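4.3 シミュレーターでのグリッパー確認

実機に通電する前に、自作グリッパーの開閉方向と手首カメラの視野をシミュレーター上で確認します。共有工房のPCを使う場合は、先に自分の設定フォルダーを読み込んでください。

1. 制御ソフト「Bronia」を起動し、接続先を「仮想アーム」にします。
2. 「シーン」から芝生のシーンを選びます。
3. 開度の上限を229に設定し、「適用」を押します。
4. 「全開」を押し、左右の指が画面の両側に離れることを確認します。片方しか動かない場合は、4.2に戻ってサーボ番号を見直します。
5. 手首を3度ずつ回し、かごの卵が視野に入る位置で止めます。

注意:接続先が「実機」のまま手順4を行うと、アームが動きます。可動範囲に手や工具を置かないでください。

注記:指の3Dモデルは、Folke Skjelbredが公開した第3版を使っています。旧版では指先の形が異なり、視野が一致しません。

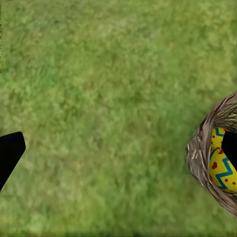 図4-3 全開時の視野。右の指が卵の上部に重なっている

6. 右の指が図4-3のように卵に重なるときは、手首を右へ振り、卵が左右の指の間に来るように合わせます。
7. 「姿勢を保存」を押します。保存した姿勢は4.4の把持テストで呼び出します。

画面の更新が止まった場合は、Broniaを終了してから手順1に戻ります。保存前の姿勢は失われます。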